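Two arms on one table, is the second one worth it for sorting lids and jars?

Posted in Home & Shared Workshops

I share a workshop in Utwood and we have a two-arm table going, black extrusion frame with a butcher-block top. The job is small: pick up jars with white lids and a few loose bottle caps and put them where they belong. One of the other members is sure we need both arms running together. I'm not sold. So far the second arm has mostly given us twice the cable to keep out of the way - and twice the things to tighten. He keeps quoting a build log from a club in Orbridge that says two arms cut their errors to almost nothing. I've read it and I can't find how many tries they made.

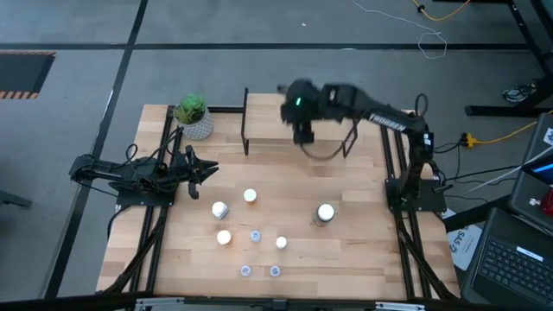
What I want to know is whether anyone has run the same job with one arm and then with two, same objects, and written down the misses. We have 3 sizes of jar planned for the first real test and the caps are the part I expect to go wrong. They're flat and you can half see through them. Is there a fair way to compare, or am I going to be arguing about this until October?

kettlebridge_shop

I did this last winter. 1,258 picks logged, one arm first, then both. For plain pick and place the second arm did nothing for me except bump the first one. It earned its keep when a lid had to come off, because something has to hold the jar. If you never open the jars, park it.

Do the caps as their own test. Mixed in with jars they get lost in the average, and the average looks great. I'd also be careful with that Orbridge log. I asked them for the raw sheet and got a video.

plainwasher

You need up to 1,000 tries before the numbers mean much, less if the gap is big. Move the objects between tries or you're only testing one layout. Also tie the cables down first, mine snagged and I blamed the software for a week.

Nusia

two arms is always better, thats why they sell them in pairs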